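Todgate Refurbished Picking Cells: what you get and what you should budget

Stock status: 2 cells ready, 1 in test
Last revised 2026-04-11

We sell used robot arms set up for picking mixed items out of a bin. We also talk a fair number of people out of buying one. If you came here from a trade show with a brochure promising payback in a few months, please read the page before you call.

The base cell

You get a reconditioned six-axis arm, its controller and handheld pendant, a two-finger gripper, one depth camera and the cables to join them. You do not get a table, guarding, bins, an air supply or anyone to program it. Our older listings were vague on that point and it cost two customers money, so now it goes near the top.

What the brochures leave out

The arm is the cheap part. Annatjie Mokoena, who quotes most of our jobs, keeps a sheet of what buyers spent in the first year after delivery. On the last 13 cells we shipped, the arm and controller came to less than half of the total on every one. The rest went to grippers, floor work, safety review and a lot of paid hours spent moving bins a few inches one way or the other.

Pick rates deserve the same suspicion. A vendor's number usually comes from one kind of item, in good light, in a bin that was filled with care. Ask for the rate on your own stuff. Then ask what happens with the last few items, the ones lying flat against a wall or in a corner where the fingers can't get around them.

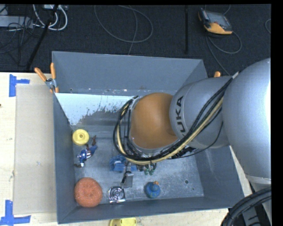 Shiny wrappers and limp fabric are where most cameras and most two-finger grippers start to struggle. If more than a small share of your items are like that, plan on a suction tool as well and a way to swap between the two. We charge for the swap hardware separately. Tonolwood makes one we like and Lis makes a cheaper one we have stopped recommending.

Hose and cable routing is the other line people skip. A bundle hung on the outside of the arm is quick to repair, but it takes up room over the bin and it limits how far the wrist can turn. Budget for a spare set. Ours is $907, fitted or in a box.

Lead time and support

Delivery is 11 weeks from deposit. Remote help is included for 61 days after handover. After that it is billed by the hour, and Precious Botha on the service desk will tell you honestly if your problem is worth the hours.

Should you buy one?

If one person clears your bins in a morning, probably not. A Troltby tilt stand and a better chair will do more for you. If you run two shifts on the same small range of items, send us a box of them, including the awkward ones. We test for a flat fee and credit it against an order. You get the raw pick log either way, failures included.

Returns are accepted on unopened grippers and cable sets only. Next intake of used arms is October.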